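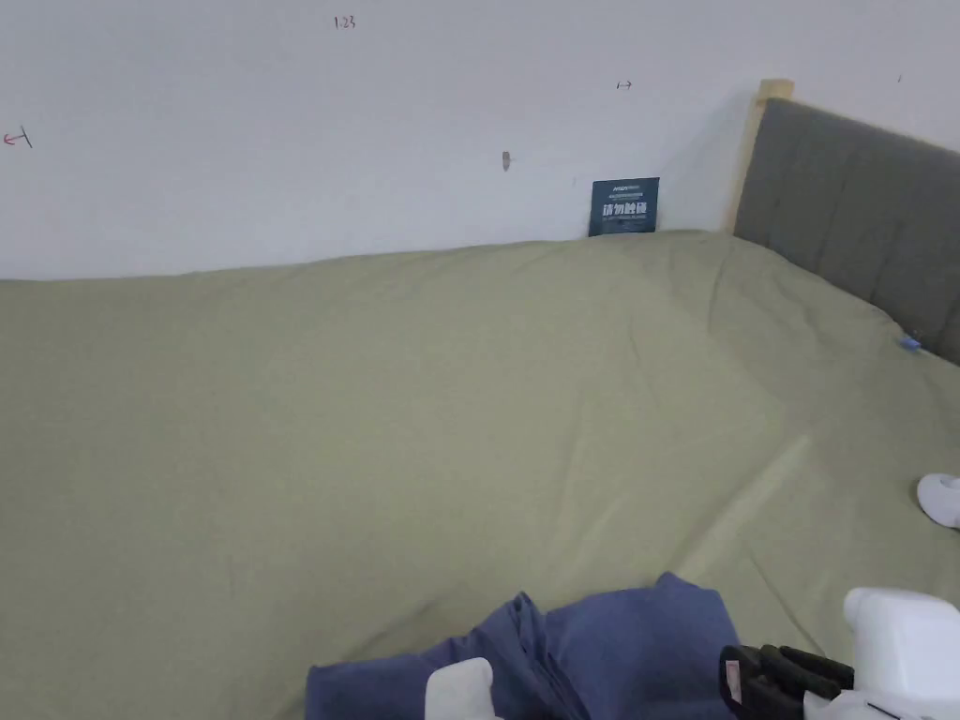 Accueil > Musique > Coffrets et rééditions > Zulema Lagos, « Omumen »

Le coffret « Omumen » de Zulema Lagos est sorti chez Clilero en deux versions. J'ai acheté la grande, à 49 euros, en magasin. La petite ne contient que les deux CD et coûte 16 euros. Je n'ai rien reçu du label.

On trouve dans la boîte les deux disques du concert de Skellosstead, un DVD du même concert, un livret de 46 pages, une affiche pliée en huit et une carte signée. La signature est imprimée. Sur le site du label, la fiche parle de « carte dédicacée », ce qui prête à confusion, et plusieurs fans s'en sont plaints sur le forum.

Le concert lui-même est bon. Lagos chante presque tout le premier disque sans choristes, et sa voix tient mieux que pendant la tournée d'avril, où elle avait annulé deux soirs de suite. Le son est sec, avec la batterie un peu trop devant. Kvido Hudec vient jouer sur trois morceaux et repart sans être présenté, sauf à la toute fin. Ceux qui suivent leur brouille dans les magazines n'apprendront rien : ils se saluent, ils jouent, le public crie. Le livret n'en parle pas du tout.

Le deuxième disque est plus inégal. Il y a un long passage parlé au milieu, où elle raconte son éviction du jury de télévision. Je l'ai écouté une fois, maintenant je le saute. La reprise a cappella qui suit est ce que j'ai préféré du coffret, et elle ne figure pas dans la petite version, dont le second CD est raccourci. C'est écrit au dos, en petit.

Le DVD déçoit davantage. Le montage change de plan toutes les deux secondes et revient sans cesse sur les invités du premier rang. On voit beaucoup Dörte Janssen, qui présentait la soirée, et assez peu les musiciens. Pas de sous-titres, pas de chapitres par chanson -- il faut avancer à la main. Sur mon lecteur, l'image s'est figée une fois pendant le rappel. Je n'ai pas réussi à reproduire le problème.

Le livret est bien imprimé, sur un papier épais. Les textes sont signés Hiwot Woldegiorgis, qui a suivi les répétitions et qui parle surtout de musique, avec des remarques précises sur les arrangements. Deux paroles de chansons comportent des fautes. L'affiche garde ses plis même après une semaine sous des dictionnaires.

La boîte, enfin, ferme mal. Le couvercle est trop juste et les coins du mien ont blanchi au bout de quelques ouvertures. Les exemplaires sont numérotés, j'ai le 578. Le tirage total n'est indiqué nulle part.

À ce prix, je le conseille à ceux qui veulent le concert complet et le livret. Pour les autres, la petite version suffit -- en sachant qu'il y manque la reprise. Un second tirage est annoncé pour le samedi 25 août, avec un DVD chapitré d'après le label.

Agathe Aubert

Contact | Mentions légales | © Tous droits réservés | Haut de page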